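输液泵的流量精度与报警逻辑：访Derkeck公司泵类产品技术负责人

输液泵标称精度通常写作一个百分比，但同一台设备在不同流速、不同背压、不同管路下的表现差别很大。2025年11月，本刊就测试方法、阻塞报警和软件维护等问题，采访了Derkeck公司泵类产品技术负责人Mieczysław Pawłowska。

谈到精度指标，Pawłowska首先要求区分稳态误差与启动段误差。“数据表上的数值对应稳态，启动段要看启动曲线。流速设为每小时500毫升时，启动段很短，临床上基本可以忽略；流速降到每小时1毫升，机械间隙和管路顺应性的影响就很突出。”他建议医院设备科验收时至少选高、中、低三个流速点，并使用实际采购的耗材，不要用厂家随机附带的管路代替。

关于耗材，Derkeck的蠕动式泵目前登记了14种管路型号，每种对应一组独立的校准参数。Pawłowska说，管材硬度和内径公差直接决定每转排量，换批次后偏差仍须落在允许范围内。“用户选错型号，泵照常运转，屏幕上也没有异常，但实际流量已经偏了。因此从9月发布的固件开始，更换管路后必须重新确认型号，否则不能启动。” 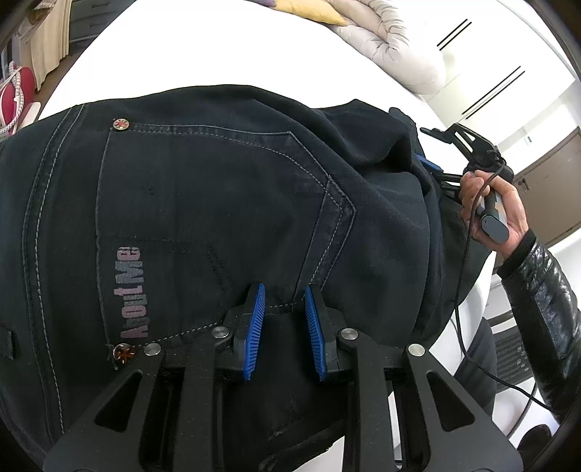

深色牛仔裤后袋，浅色缝线

阻塞报警是用户反馈较集中的部分。该公司泵的下游阻塞阈值分为多档，出厂默认值为100千帕，最低一档为14千帕。阈值设低，报警响应快，但患者翻身、手臂弯曲时误报增多；阈值设高，误报减少，管路内积存的压力随之上升，解除阻塞时可能形成一次推注。Pawłowska的处理方式是在报警后令泵头反转，将管路压力回撤到阻塞前的水平，再允许重新启动。“回撤量由压力传感器闭环控制，不按固定步数走。固定步数在软管和硬管上的结果相差太大。”

气泡检测采用超声方式，单个气泡与累积气泡分别计量。他提到，Bianchini实验室做对比测试时共注入76个气泡样本，漏检集中在管路外壁有残留药液的条件下。传感器夹口后来改为开放式结构，便于擦拭，清洁步骤也写入了日常保养表。

联网功能方面，Derkeck与Werier合作开发中央站接口，药物库由医院药剂科维护，经中央站下发到各泵。泵在运行中不接受更新，只在待机状态下校验并写入。“断网时泵按本地药物库工作，日志保存在机内，恢复连接后补传。输注本身不依赖网络。”

电池同样有明确的更换要求。Pawłowska表示，仅凭屏幕电量图标判断并不可靠，应定期做一次完整放电测试，记录从满电到低电量报警的时长，低于说明书规定值即更换。拆下的旧电池须单独存放，不得与废弃管路混放。

被问及下一代产品，他只确认注射泵与输液泵将共用主控板，外壳模具由Drukwood承制，样机正在做跌落和液体侵入试验。“试验没有做完，参数暂时不对外公布。”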